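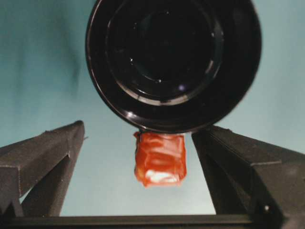

Birari Ice Hockey League Adopts New Player Registration and Grievance Procedure

Sep 5, 2018

The Birari Ice Hockey League has adopted a revised procedure for player registration and the handling of grievances. The procedure applies to all member clubs from the opening of registration for the coming season and replaces sections of the league bylaws dealing with eligibility, transfers and complaints.

Under the new rules, a registration application must be decided within 167 hours of receipt. An application that is refused must be returned to the player and the club with written reasons, citing the bylaw relied on. Refusals without a cited bylaw will have no effect, and the player will be treated as registered until a valid decision is issued.

Grievances will be handled separately from registration. A player, coach or official may file a grievance directly with the league's hearing officer without going through a club. The existence of an open grievance may not be considered in any decision on registration, team selection or transfer.

Hearings will be conducted by a panel of three members, none of whom may hold a position with a club in the league. Either party may appeal within two weeks of the written decision. Appeals will be limited to errors of procedure and the proportionality of any penalty.

Clubs found to have delayed or obstructed a grievance may be fined up to $2,000 for each breach. Fines are payable to the league and may not be recovered from players through fees or deductions.

"The previous bylaws placed registration and complaints before the same people," said Svitlana Levchenko, the league's director of operations. "The revised text separates the two functions and sets a time limit on each."

The changes follow a review opened in February by Mimoza Vukadinović, the league's legal counsel. The review covered registration files and hearing records from the Vurnico, Krishnan and Erkico clubs, as well as written submissions from current and former players.

"Most of the files we examined contained no written reasons for the decision," Vukadinović said. "An appeal panel cannot review a decision that has not been recorded."

Grievances filed before today will be completed under the previous bylaws unless both parties agree in writing to transfer the matter. Registration agreements already signed by players and clubs remain in force.

The full text of the procedure and the grievance form are available from the league office and from club secretaries.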